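食器の片付けを機械に任せられる日は来ていますか

投稿者:流しの番人
投稿日:2020年1月1日

年が明けて最初に考えたことが皿洗いでした。めでたい話ではありません。

うちは家族と親戚で正月を過ごすので、台所の水切りかごが三が日のあいだ空になりません。食洗機はあります。Moraisという、義母が通販で見つけてきた機種です。洗うところまではやってくれます。問題はその前と後で、下げた皿の残り物を落とし、向きをそろえて入れ、終わったら出して棚に戻す。この部分は全部わたしです。機械を買ったはずが、機械の助手に就職した気分です。

昨夜、酔った義弟が「もうロボットが全部やるようになってる、動画で見た」と言い張りました。動画では確かに腕が皿をつかんでいました。ただし皿は同じものばかりで、早送りの表示が出ていました。

そこで詳しい方に伺います。洗い物を下げてから棚に収まるまで、家庭で任せられる機械は今あるのでしょうか。ないとしたら、何がそんなに難しいのでしょうか。床掃除のほうは丸いのが勝手に走ってくれるので(Flotauという名前です。敷居で毎日遭難します)、皿だけ遅れている理由が腑に落ちません。義弟を黙らせられる程度の知識で結構です。

回答者:Tiago Gouveia

義弟さんを黙らせる方法は専門外ですが、皿のほうは多少わかります。食器洗浄の設備を入れる会社に6年いて、その後は社員食堂の裏方をしています。

まず、家庭で買えるものはありません。下げるところから棚まで通しでやる製品を、わたしは店で見たことがないです。

業務用なら、部分的にはあります。うちの食堂ではPuranoという洗浄ラインを使っていて、コンベヤに載せれば向こうから洗い上がって出てきます。一日に1714枚流した日の記録が事務所の壁に貼ってあります(なぜ貼ったのかは誰も覚えていません)。ただしこれが速いのは、食器の種類を絞ってあるからです。トレー、飯椀、汁椀、丸皿。寸法も重さも決まっている。そこに誰かが私物のマグカップを一個混ぜると、ラインが止まって人間が呼ばれます。人間とはわたしのことです。

家の食器はその私物のマグカップだけでできているようなものです。結婚祝いの皿、旅先で買った鉢、パン祭りの景品、なぜか捨てられない小皿。つかむ側から見ると、一枚ごとに縁の厚みも深さも滑りやすさも違います。人は持ち上げた瞬間に「あ、これ重い」と指を締め直しますが、あれを機械にやらせるのが大仕事なんです。

もうひとつ厄介なのが水切りかごです。たかが針金のかごと思われるでしょうが、皿は寝かせて運んできて、途中で立てて、細い棒と棒の間に差し込まないといけません。隣にはもう別の皿が立っている。少し傾いた大皿が隣の場所まで占領していることもあります。棒に当たったとき、押していいのか引くべきなのか。われわれは何も考えずに揺すって入れていますよね。あの「揺する」を説明してくれと言われたら、わたしは断ります。 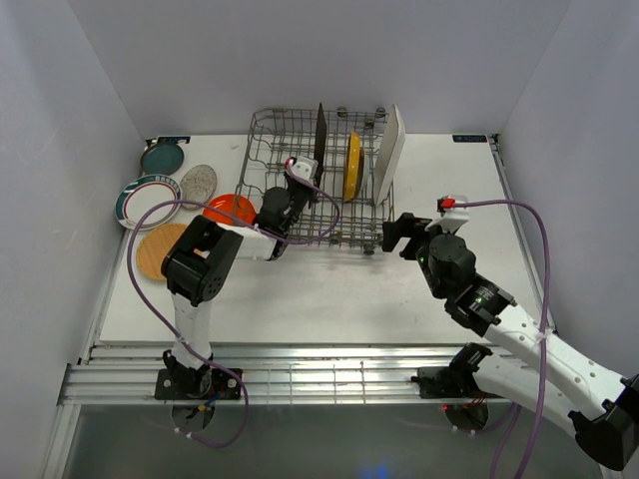
それから、立っている皿は真上や正面から見るとほとんど線にしか見えません。皿だとわかるには厚み数ミリの線を見て判断することになります。テーブルに平たく置いてある皿のほうがまだ見分けやすいのですが、そちらは縁が低いので、今度は指を下に入れるのに苦労します。見やすければつかみにくく、つかみやすければ見にくい。皿を考えた人は機械に恨みでもあったのかと思います。

床掃除が先に片付いたのは、床を割らないからです。Flotauが椅子の脚にぶつかっても誰も泣きません。皿は、百枚のうち94枚を無事に運べたら研究としては立派かもしれませんが、台所では6枚割れたことになります。義母さんの通販の皿が含まれていたら家庭の問題に発展します。

見込みがないとは言いません。学習させるやり方は進んでいますし、二本の腕で受け渡しながら置くような研究もあります。ただ、今年の正月には間に合いません。来年も期待しないほうがいいです。

回答者:さざなみ

食器を同じものでそろえたら楽になりますよ。うちは全部白の同じ皿にしました。棚にもかごにもぴったりです。ロボットは知りません。

回答者:元ライン工

前の方の説明でだいたい合っていると思います。工場の話を足しておきます。

部品を箱から出して治具に立てる工程にいました。Sitaというアームが一台あり、これが入るとき「24時間働きます」と紹介されました。働きました。ただ、部品が箱の中で重なっていると取れないので、重なりをほぐして並べる係が必要になり、その係は24時間働けないので交代制になりました。つまり人が減ったのは立てるところで、増えたのは並べるところです。質問者さんの「機械の助手に就職した」は業界では珍しくない転職です。

家で同じことをやるなら、皿を一枚ずつ離して、いつも同じ向きに並べて待つことになります。そこまでやったら自分で洗ってかごに立てたほうが早いです。

義弟さんには、早送りの動画を元の速さで最後まで見せるのがいいと思います。お酒が先に切れます。

質問者からの返信(流しの番人)

ありがとうございました。義弟に読ませたところ「じゃあ人間が優秀ってことだな」と言うので、その優秀な手に布巾を持たせました。小鉢を三つ拭いて居間に戻っていきました。連続稼働時間は業務用に遠く及びません。

食器をそろえる案は、義母の前で口にする勇気が出たら検討します。

関連する相談

・食洗機に入れた木の椀が割れました。直せますか
・水切りかごの受け皿のぬめり、どのくらいの頻度で洗いますか
・掃除ロボットが敷居を越えられません
・洗濯物をたたむ機械は結局どうなったのでしょう
・大皿の収納、立てる派と重ねる派
・1月の台所が寒すぎて洗い物をしたくない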